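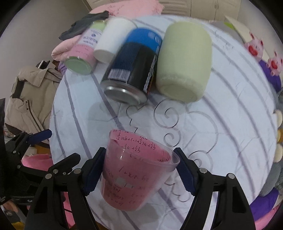

Household Goods and Storage, Unit 4: Reading a Unit Price
Instructor: Kyung-hwa Shin

Last week we covered shelf life. This week is cost per unit, and you will need the price sheet from the Bullstead store.

A unit price is the total price divided by the amount in the package. Both packages have to be in the same unit before you compare them. If one label is in grams and the other in kilograms, convert first.

Worked case. Bullstead sells rice in a 400 gram bag for $1.20 and in a 3000 gram sack for $7.50.

Small bag: 1.20 / 400 = $0.0030 per gram
Sack: 7.50 / 3000 = $0.0025 per gram

The sack is cheaper per gram. A person living alone may still do better with the small bag if part of the sack would be thrown out. To allow for waste, divide by the amount you expect to use. If you use 2400 grams of the sack, the price is 7.50 / 2400, or $0.0031 per gram, and the bag wins by a little.

Watch for drained weight on canned goods. The Zostia beans on the sheet list two weights, and only the smaller one is food you eat. 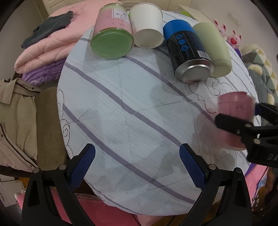

Should sales tax be included in the unit price?
Leave it out when both items are taxed at the same rate, as the ranking stays the same. Add it first if only one item is taxed.

Homework: problems 1 to 4 on the price sheet. Show the conversion step. Round to four decimal places.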